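Subject: Re: Where to eat in Nostport now that the harbor place changed hands?

Hello all,

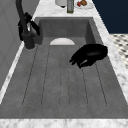
*Gray sink, marble countertop (computer rendering)*

I read the list for a long time but I write seldom, so please forgive me if I repeat something that is already in the archive.

A list member wrote:

> We are coming back to Nostport in October after some years away. We used to
> eat at the harbor place nearly every night, and I hear that the new owners
> have changed the whole menu. Is Pirnalum still open? And is there anything
> good near the station? We are 8 people, two of them do not eat meat, and
> my father does not like loud music. We would like to stay under 206 for the
> whole table if this is still possible anywhere.
>
> Also, does anyone know if Chaimongkol takes reservations? Their phone
> only rings.

Yes, Pirnalum is still open, but it moved. It was on the square and now it is in Markard Street, behind the old post office. The door is easy to miss, because the sign is small and the bakery next to it has a very big one. I went there twice since the move. The first time I was disappointed, I must say. The lentil soup was thin and we waited a long time for the bread. The second time everything was as I remembered it from the square, and the lamb with plums was even better. So I would give it a chance, but I would not go on a busy night with eight people. The new room has 16 seats and you would fill half of it.

For the two who do not eat meat: ask for the stuffed onions. They are not always on the card, but the kitchen makes them if you ask when you sit down. The eggplant is also good, only a little oily for my taste. I do not recommend the mushroom plate. It is the same price as the others and much smaller.

Chaimongkol does take reservations, but you have to go there in person. They open at 5 p.m. and if you pass by a little before, somebody is usually at the front table folding napkins and will write your name in the book. I never reached them by phone either. It is the place that I would choose for your group. They have a long table in the back room, away from the kitchen, and I have not heard music there on any of my visits. The green curry is hot, really hot, so tell them if your father prefers it mild. The noodle soup with duck I order almost every time and I have no complaint about it – maybe the portions were bigger in the past.

About the money. For eight people your limit of 206 makes a little under 26 for each. At Chaimongkol this is enough for a main dish, something small to share and tea. With beer or dessert for everybody I think you will go over it. At Pirnalum it is more difficult, except at lunch, when they have a fixed menu with 2 courses. The lunch menu ends at 2 p.m. and they are strict with that.

Near the station I cannot help much. The dumpling counter is fine if you have a train to catch, but it has only stools. There was a fish restaurant on the corner which several people on this list liked, and it is now a shop for telephones.

I have a different opinion about the harbor place than most of the people who wrote here in the summer. It is true that the old menu is gone, and I also miss the crab cakes. But I had a plain grilled fish with potatoes there last month and it was cooked very well, and the waiter was friendly and did not hurry us. The prices went up – this part is correct. The terrace is now closed when it is windy, so in October you should count on sitting inside, and inside it is loud. For your father it is maybe not the right choice.

If somebody knows whether Pirnalum has kept the Sunday breakfast after the move, I would also be glad to hear it. There was nothing on the door about it, and I forgot to ask.

Best regards from the north side of Nostport

--
To leave the list, send an empty message with the word "unsubscribe" in the subject line.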